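Moving the grasp check out of the planner

I spent most of January on one piece of code, the part that decides whether the gripper is holding something. It used to live inside the planner. Now it's its own process, and I want to write down how it works while I still remember.

The old version was simple. The planner sent a close command, waited, read the finger position, and if the fingers had stopped short of fully closed it called that a grasp and moved on. With hard toys this was fine. With soft ones the fingers can squeeze the fabric down to almost nothing, and the planner would decide it had missed while the toy was still hanging there. Then it would open the fingers and go back for another try.
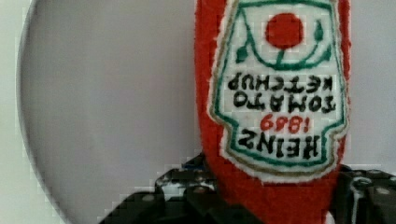 The new process is called Sudura, after nothing in particular. It takes two inputs: finger position and a crop from the wrist camera. The position goes through a plain threshold, one per object. The crop goes to a small classifier that says held, not held, or can't tell. If the two agree, that's the answer. If they don't, the arm holds still for 200 milliseconds and checks again. After 2 disagreements in a row it reports "unknown" and the planner has to deal with it.

I trained the classifier on wrist crops I labeled by hand over a few evenings. The first try was bad because I had almost no crops of an object held upside down, and it had learned to look at which way up the label was. Adding rotated copies helped. Adding real upside-down grasps helped more.

Perception for the table itself is separate. An overhead camera feeds a detector, which gives the planner a list of names and positions. I turned the rate down because the toys mostly stay put and I needed the GPU for other things.

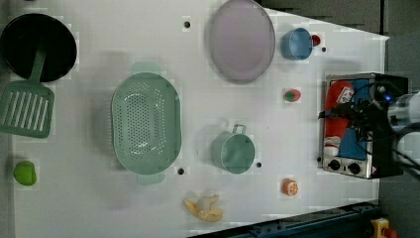
The part I underestimated was the arm getting in the way of the overhead view. When the arm moves in over an object, that object drops out of the detector's list, and the old planner took this to mean the object was gone. It would replan halfway through a reach. I now keep each object in the list for 50 overhead updates after it was last seen, unless Sudura says it's in the gripper. In that case it moves to a separate slot and the detector isn't allowed to touch it.

That one rule cleared up most of the strange behavior in my logs. I had been blaming the motion planner for it, and had even started reading up on replacing it. The motion planner was doing what it was told.

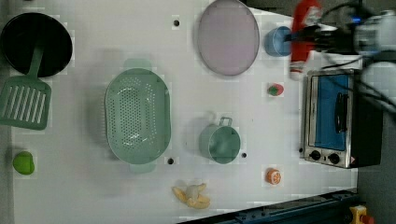

Overhead view, with the bottle in the gripper near the toaster oven.

For testing I replay logs instead of running the arm. I have 123 of them saved, each one a single pick. A replay feeds the recorded finger positions and both camera streams into the same code that runs live, and prints a line wherever the result differs from my label. I run the whole set before I merge anything.

Still to do: the thresholds sit in a text file that I edit by hand, and I'd like to fit them from the logs. The clock offset between the two cameras is also a fixed number in the config, and it should be measured at startup. I'll probably do the clock first. The thresholds are annoying but they work.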